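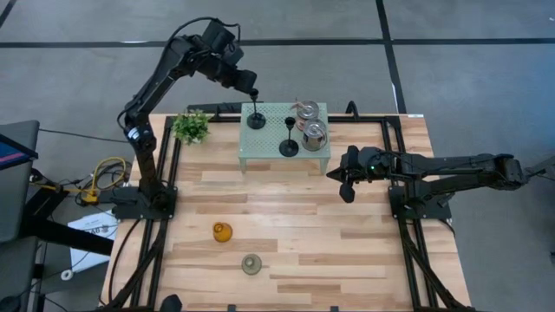 Small Tables, Big Displays: the Haltlow gallery

I've been mad about little display stands ever since I found my first one at the Porberg flea market, and this winter I finally gave in and started a page for them! It's all about candle holders, tins, canisters and the small raised tables that make them look like something special. Do send me yours, I love seeing what people come up with.

Mint green and black
Black stemmed candle holders on a pale mint-green stand, and I can't get over how good those two colours are together. The thin stems and round feet are so elegant against all those tiny round holes in the top!

A bit of shine
Two silver canisters keep the candle holders company, the slightly larger one at the front (always my favourite way to do it). Lovely and reflective.

Stripes underneath
Pale striped butcher block, four short square legs standing on it, and the mint just sings. I'd have that wood in every room of the house if I could.

Flor Espinoza
Page updated 27 December 2024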